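16/11/2022
By Kiyoshi Koyama

Lemdale's community kitchen on Aoki Street will hand out free fruit every school morning until the end of term. Bananas make up most of the order, with apples added when the price allows.

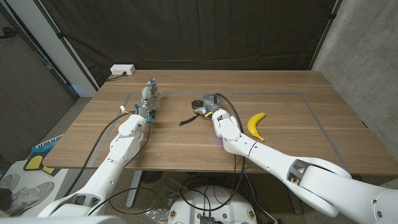

The kitchen began the handout in August with 18 children and now sees 165 a week — most of them on the way to the elementary school. A grant of $3000 from the town of Pelville covers the fruit for this term.

Families do not need to sign up. The side door opens at 7:30, and fruit left at the end of the week goes to the shelter in Custuvbridge.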